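Kimormont Institute for Manipulation Research
Call for Participants: Hand-Held Gripper Demonstration Study
Home-based, part-time, paid. Applications reviewed on a rolling basis through December.

The Kimormont Institute invites adults living in and near Stastendale to take part in a study of how people sort and pack everyday produce. Participants work at a table in an ordinary room, holding a gripper in each hand, and move fruit between the tabletop and a shallow box. The recordings are used to train and test control policies for two-armed robots. No background in engineering is required.

Background to the study

The institute's earlier work relied on teleoperation, in which an operator steers a robot arm from a separate station. A comparison completed by our group last year found that demonstrations recorded with hand-held grippers took less time to collect and produced policies of equal reliability on single-object picking. The comparison used 286 demonstrations for each method. On two-handed packing the result was less clear. Policies trained on hand-held data placed the first few items well and then failed more often as the box filled and the space between items became narrow.

The present study, named Prustden, was designed to examine that failure. Each episode begins with loose fruit of mixed size and surface laid out on the table, so that a single recording contains both easy and difficult grasps.
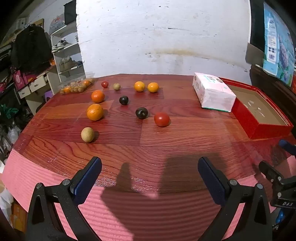

The starting layout is assigned by the study team and changes from one block of episodes to the next. Participants are free to choose the order in which they pick items and which hand they use for each. We do not ask for speed. Pauses, second attempts and changes of hand are all useful to the analysis and should not be edited out or restarted.

The target for the full study is 1,024 complete episodes, collected in homes and small workplaces. Homes were chosen over a laboratory after we found that policies trained on one clean background performed poorly in front of any other. Participants are therefore asked to leave the room as it normally is, apart from private papers and photographs of family members, which should be put away before recording.

What participants will do

After a training visit, each participant completes a series of recording sessions at home. In a typical episode, the participant closes one gripper on an item, lifts it, sets it down in the box, and continues until the assigned items have been placed. The second gripper may be used to steady or shift items already in the box. In some blocks the order is reversed and the box is emptied onto the table.
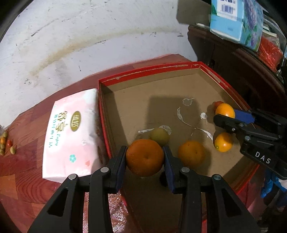
Contact between the finger pads and the fruit should be firm enough to hold the item and light enough to leave it unmarked. Training covers this in detail, and participants practice on oranges before moving to softer items such as tomatoes and plums. Bruised fruit is replaced by the institute at no cost to the participant.

At the end of each session, participants upload their recordings and complete a short form listing any dropped items, interruptions or equipment faults. A member of the study team reviews the first block from every participant and returns written comments before the next block begins.

Particular attention is given to episodes in which both grippers are inside the box together. These account for most of the failures seen in the earlier comparison, and the study plan calls for 49 of them from each participant.

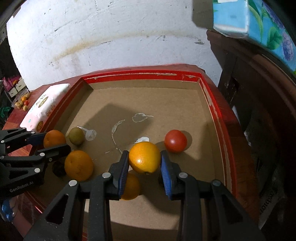 ELIGIBILITY AND REQUIREMENTS

Applicants must:

- be 18 years of age or older
- have comfortable use of both hands and be able to hold a light tool in each for the length of a session
- have a stable table against a wall, with enough light to work by
- have an internet connection suitable for uploading video
- be available for a training visit on a Tuesday at our Stastendale office

Left-handed applicants are strongly encouraged to apply, as are older adults. Applicants with an allergy to citrus or tomato should state this on the form so that a different set of items can be assigned. No more than 2 participants may be enrolled from the same household.

Equipment and setup

Grippers, finger pads, foam matting and produce are supplied on loan for the period of the study. The mat is laid along the near edge of the table. Before the first item is touched, both grippers should be held open over the near side of the table for a short pause, which gives the software a clear starting point for each episode.
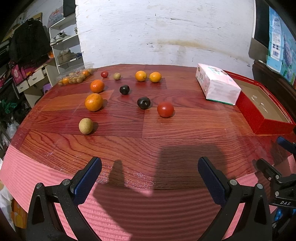 All equipment remains the property of the institute and is collected at the end of participation. Participants are not charged for normal wear.

Payment and privacy

Participants are paid for the training visit and for each completed block, including blocks that contain dropped or misplaced items. Payment does not depend on how many items are placed correctly. Recordings are stored under a participant code, and sound is removed on receipt. Participants may withdraw at any time and may ask for their recordings to be deleted up to the point at which the data set is released.

The study is led by Dr. Dagný Østergaard. Enrollment and scheduling are handled by Poonam Thakur, Participant Coordinator.

How to apply

Application forms are available at the front desk of the Kimormont Institute, Thoroddsen Building, Stastendale, or by mail on request to the Participant Coordinator. Please include a daytime telephone number and a short description of the table and room you intend to use. Applicants selected for training will be contacted by telephone.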